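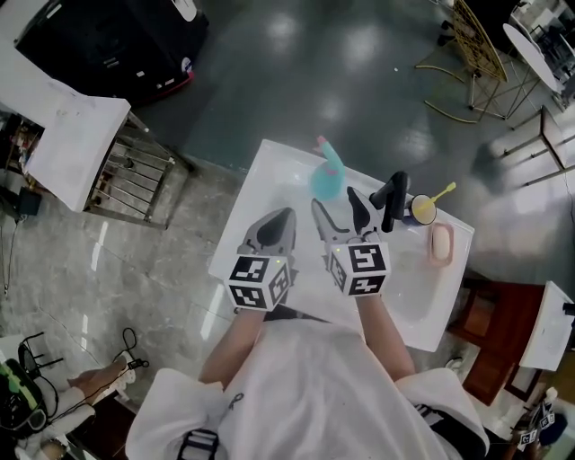

Figure 4.1. Washbasin with countertop rim and recessed bowl.

Courses > Building Services > Unit 4 > Fixture Drainage

Last updated: December

Unit 4 notes: Traps, vents and fixture drains

4.1 Scope

These notes cover the drain side of small sanitary fixtures, from the waste outlet to the branch. Supply piping is in Unit 3. Read them with the Mendell worksheet before the Wednesday session.

4.2 The trap seal

A trap holds a plug of water between the fixture and the drain. The depth of the seal is measured from the crown weir down to the top dip. A shallow seal is lost easily. A deep seal collects sediment and slows the discharge.

Seal loss is grouped by cause:

Self-siphonage: the fixture's own discharge runs full in the fixture drain and pulls the trap water after it. Basins with rounded bowls are prone to this, as little water trails in at the end to refill the trap.
Induced siphonage: discharge from another fixture lowers the pressure in the shared branch.
Back pressure: air compressed near the base of a stack pushes the seal toward the fixture.
Evaporation: slow, and significant only in fixtures left out of use.

4.3 Fixture drain length and slope

The fixture drain runs from the trap weir to the vent connection. Total fall over this run should not exceed one pipe diameter. If it does, the vent opening sits below the weir and air cannot reach the trap outlet.

Worked case (Tristthorpe annex, ground floor). Pipe bore 30 mm, developed length 600 mm, total fall 12 mm.
Slope = 12/600 = 2 percent.
Fall is less than the bore, so the vent opening stays above the weir line. Acceptable.

Repeat for a developed length of 638 mm with the slope unchanged. State the fall to the nearest millimeter.

4.4 Overflows

Where a basin has an overflow, it joins the waste on the fixture side of the trap. The passage is seldom flushed and builds up film. Its capacity is normally lower than that of an open tap, so it delays flooding only. The Stindon test sheets give roughly 140 seconds to rim level with the outlet plugged and the overflow blocked.

4.5 Reading

Tsakiris workbook, chapter on venting, problems 2 to 7. Omit problem 5, which uses the old symbols. Bring the completed slope table.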